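Sullholm workshop, notebook
January, started 9:40 a.m.

Ticket 621, the older of the two Rondero servers. It had been dropping memory all through the holidays: come up, show everything present, run fine for an hour and then lose a couple of sticks. I swapped sticks around twice last month and the fault stayed with the slots, so today was the day to stop playing with memory and look at the CPU socket. Anybody who has done one of these knows the feeling (mine is mostly in the neck).

Coffee first, then power off, both cords out, lid off, and I held the power button in for a while out of habit. Strap on. Heatsink off next, which took more wiggling than I like. The old paste had gone to chalk and I was scared the chip would come up stuck to the bottom. It didn't! Wiped the lid of the processor with alcohol and lint-free wipes, four or five of them, till they stopped coming away gray. Memory came out too, and I wrote the slot number on a scrap of tape for every stick before it went in the tray. Did I do that last time? No I did not, and it cost me an evening.

Had a good look at the bracket before touching a single screw. One at each corner, and all four heads still in decent shape, so whoever had this board last used the right driver.
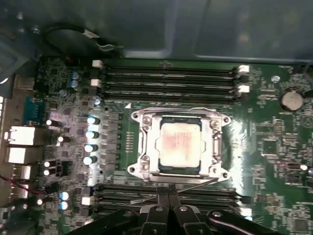 Are you sure it's the socket and not the board itself? That came from the next bench, and it's a fair question. No, I'm not sure. But on this model the memory runs through the processor, so a dirty pad or one lazy contact can look just like a bad slot, and reseating costs me a morning where a new board costs the project a lot more. If it drops sticks again after today I'll say sorry and order the board from Onuoha. They quoted us a while ago and I should check whether the quote is still good.

Opened the lever, lifted the load plate, and took the chip out by the edges. Looked across the socket with the loupe and the side lamp from three directions. No bent contacts that I could find. There was one bit of fluff near a corner, though, and I got it with the little hand blower (never the canned air, not after what happened with Oline's board). Cleaned the pads on the underside of the chip with a barely damp swab and gave it ten minutes on a clean wipe.

Putting it back is the part I slow down for. Match the triangle, lower it, let it find its own place, and if it's sitting crooked, don't press. Lift it and start again. While you're there, it's worth checking the corner screws on the frame with a hand driver, just enough to feel that they're snug.

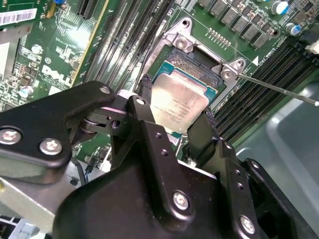

Heatsinks and paste, 11:15 a.m.

The paste drawer is a mess, by the way. Three tubes open and one of them has separated into oil and sand. Threw that one out, and put the month on the cap of the new one in marker.

For the copper I do a dry wipe first to get the thick stuff, then alcohol, then a fresh wipe, always in the same direction. Scraping with a card is okay, a plastic one please, no blades. Brown staining on old copper doesn't bother me at all, it's the crust you have to get rid of, since anything you can feel with a fingernail is a gap once the screws go down. And keep the alcohol bottle away from the edge of the bench! I knocked it over again. The bottle holds 200 ml and I lost most of it down the side of the cabinet.

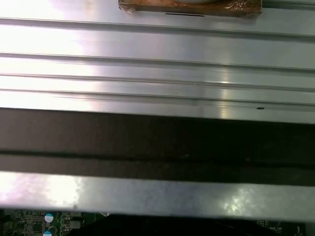 Couldn't you just polish it up while it's off? I get asked that every time a block comes off. You could, and I used to, with metal polish and a rag. These days I leave it. Polish leaves its own film, and after an afternoon of shine I never saw a better temperature for it. Clean and flat is plenty.

Memory back in after lunch, by the tape labels, both ends pushed till they clicked. Note to self: run a finger along the latches afterward even when you heard the click.

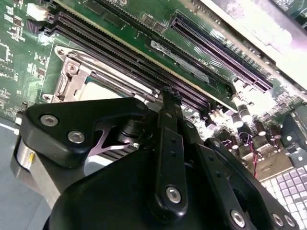 Socket corner, memory slots and the long expansion slot beside them.

2:30 p.m. Booted, all memory showing. Started the long memory test with the alarm set at 80 degrees. Leaving it on overnight. The spare fan for this one is in bin 1326, don't let me order another.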